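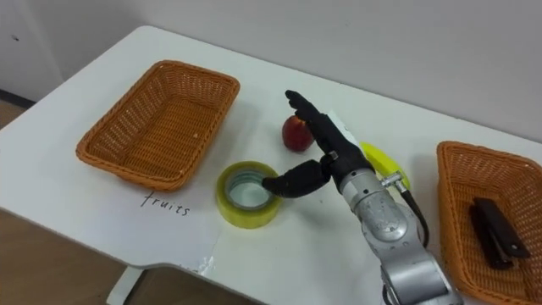
Humance veröffentlicht Zwischenstand zu Aufräumarbeiten mit Roboterhand

Sortieren gelingt häufig, im laufenden Haushalt bleibt der Mensch gefragt

Sollard, im Mai. Das Robotikunternehmen Humance hat die ersten Ergebnisse seines Projekts Flincombe vorgelegt. Untersucht wird, welche einfachen Handgriffe in Haushalt und Ladengeschäft eine Maschine heute selbstständig übernehmen kann. Nach rund 1000 Durchgängen fällt die Antwort gemischt aus: In 62 Prozent der Fälle wurde die gestellte Aufgabe ohne menschlichen Eingriff abgeschlossen. Bei den übrigen musste jemand einen Gegenstand neu hinlegen, den Ablauf anhalten oder das Ergebnis korrigieren.

Zum Programm gehören Aufgaben, die Erwachsene nebenbei erledigen. Obst soll in den einen Korb, Büromaterial in den anderen. Handtücher sollen gefaltet, Dosen mit dem Etikett nach vorn ins Regal gestellt werden. Gemessen werden die benötigte Zeit, die Zahl der Eingriffe und der Zustand der Gegenstände nach dem Ablegen.

Am besten schnitt das Sortieren fester Gegenstände auf einer freien Tischfläche ab. Schwieriger wurde es, sobald Dinge übereinanderlagen oder sich beim Zugreifen verformten. Beim Falten von Handtüchern kam die Steuerung nur selten ohne Hilfe aus. Humance weist diesen Teil deshalb nicht als einsatzreif aus.

»Ein Apfel rollt weg, wenn man ihn seitlich anstößt, und eine Rolle Klebeband lässt sich auf ganz verschiedene Arten fassen«, sagt Sumathi Rai, Projektleiterin bei Humance. »Für uns ist das die eigentliche Arbeit. Die Zuordnung zum richtigen Korb ist im Vergleich dazu der leichtere Teil.«

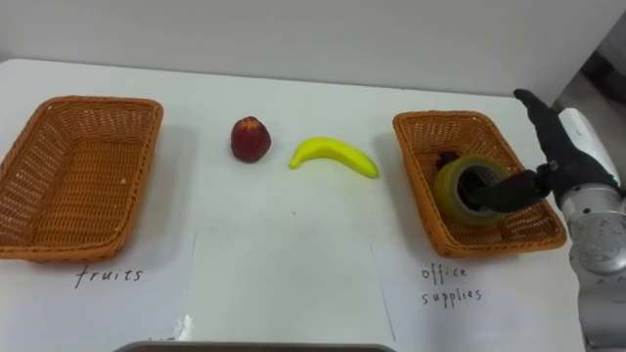 Kann ein solches System schon eine Küche oder ein Büro aufräumen?
Derzeit beherrscht es einzelne Schritte an einem vorbereiteten Platz. Eine ganze Küche oder ein ganzes Büro mit wechselnden Gegenständen, Schubladen und Menschen im Raum gehört nicht dazu.

Partner im Projekt ist das Haushaltswarengeschäft Boström in Sollard, das seine Erfahrungen aus Lager und Verkaufsraum einbringt. Dort fallen täglich Rückläufer an: Ware, die Kunden an der falschen Stelle abgelegt haben. Nach Angaben des Geschäfts bindet das Zurücksortieren besonders vor Ladenschluss Personal, das an der Kasse gebraucht wird.

Gøran Lie, Betriebsleiter bei Boström, sieht den Nutzen zunächst im Lager. »Im Verkaufsraum kann ich mir das noch nicht vorstellen. Dafür ist es zu langsam, und es steht immer jemand im Weg«, sagt Lie. »Wenn aber am Sonntag eine Kiste durchsortiert wird, während geschlossen ist, darf das auch länger dauern.« Eine Entscheidung über eine Anschaffung hat das Unternehmen nicht getroffen.

Das Tempo ist nach Auswertung der Projektdaten der deutlichste Unterschied zum Menschen. Eine geübte Kraft war beim Sortieren im Mittel fünfmal so schnell. Zeit verliert die Maschine vor allem vor dem Zugreifen, wenn sie die Lage eines Gegenstands bestimmt und die Finger ausrichtet. Das Ablegen selbst geht vergleichsweise zügig. Offen sind außerdem Fragen der Wartung und der Haftung, die Humance mit Versicherern klären will – im Privathaushalt gelten andere Anforderungen als in einer Werkhalle.

Für die nächste Projektphase sind zwei Schwerpunkte vorgesehen. Zum einen sollen Gegenstände häufiger ungeordnet angeboten werden, auch in Kisten und Schalen. Zum anderen wird geprüft, ob die Steuerung einen misslungenen Griff selbst erkennt und ohne Zuruf wiederholt. Einen Termin für ein Produkt nennt Humance nicht. »Wir veröffentlichen auch die Aufgaben, an denen es hakt«, sagt Rai. »Wer ein Gerät für zu Hause erwartet, soll wissen, wo wir stehen.«

Über Humance
Humance entwickelt Steuerungssoftware für Greifarme und mehrfingrige Roboterhände. Das Unternehmen hat seinen Sitz in Sollard und arbeitet mit Betrieben aus Handel und Logistik zusammen.

Pressekontakt
Humance, Unternehmenskommunikation, Sollard
Der Zwischenbericht zum Projekt Flincombe wird auf Anfrage zugesandt. Abdruck honorarfrei, Belegexemplar erbeten.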